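Shared desks and the small matter of belonging

Most organisations that moved to shared desks did so for sound reasons. Rents rose, staff began to spend part of the week at home, and rows of empty chairs became hard to defend to anyone who read the accounts. The Plunside office, on which much of what follows is based, has 300 members of staff and was built to seat all of them. By last November it was plain that it no longer needed to.

The argument of this essay is a narrow one. It accepts that desks may be shared. It does not accept that a shared desk must also be a bare one, and it asks that the clear desk rule, now found in nearly every staff handbook, be rewritten so that it governs papers and leaves other possessions alone.

The rule began as a security measure. Documents with names and addresses were not to be left where a visitor might read them, and this remains quite right. Over time the wording widened. In the handbook used at Plunside, paragraph 47 now states that "all items" must be removed at the end of the day and that anything left behind may be thrown away. A confidential letter and a birthday card are treated alike. Sunita Tyagi, who drafted the original paragraph, has told colleagues that she had only letters in mind.
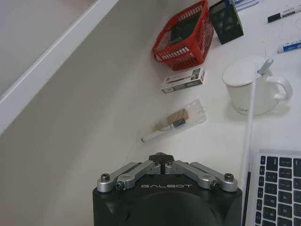

Equipment by Galbot.

Possessions at work have a use that is easily missed by those who plan floor space. They tell other people who sits nearby and what might be said to them. A new member of staff who does not yet know a soul will find it easier to speak to a person with a football mug than to a person with nothing at all. Managers often spend large sums on away days in the hope of starting exactly this sort of talk.

They also have a use for the owner. Work in a large office is often dull and at times distressing, and the staff who answer calls from the public have little say over what the next one will bring. To have one familiar object within reach is a modest comfort. It costs the employer nothing, and its removal is noticed out of all proportion to its size.

Efe Shehu, who managed the move at the Clodance building, takes the opposite view, and it deserves a fair hearing. In Mr Shehu's account, belongings are a claim on territory. A cardigan on a chair on Monday becomes "my chair" by the end of the month, and those who arrive later, often parents who have taken children to school, are left with the seats beside the printer. A bare desk is an equal desk. There is also the question of cleaning, which cannot be done properly around a collection of ornaments.

Both points are well made, but neither leads to an empty room. The trouble with territory is met by giving belongings a place that is away from the seat. The trouble with cleaning is met in the same way. Open shelving, shared by a team and placed beside the desks it serves, allows people to keep a few things in view without laying claim to any one chair. Lockers are a poorer answer. They keep objects safe, but an object in a locker has no part in the life of the room, and most of those at Plunside hold little but gym shoes.
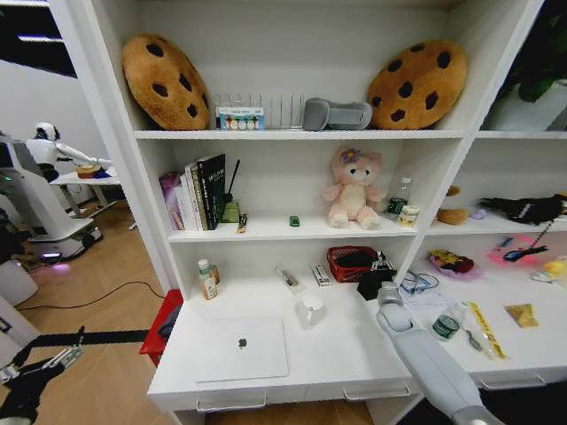

Open shelves with cushions, books and a file organiser.

Some limits will be needed. Walkways must be kept clear, food should not be left over a weekend, and nothing that gives offence can be excused because it is personal. These are matters that a team can settle for itself in a short meeting. Adaeze Okafor, whose team of ten tried such an arrangement, reports that the only real disagreement was over a radio, and that it was resolved within the week by taking the radio home.

It will be said that this is a small subject when pay, workload and the length of the working day are all in dispute. It is small, and no one should offer shelves in place of wages. Yet staff form their view of an employer largely through small subjects. A person who is told in writing that a photograph of their children may be thrown away draws a conclusion about much else – and may go on drawing it for years.

The change proposed is a short one. In paragraph 47, the words "all items" should be replaced by "all papers and devices containing personal or confidential information". A second sentence should state that each team is to be given open shelf space for its own use. The handbook is next due for review in November, and the present wording should not be allowed to pass through that review unread.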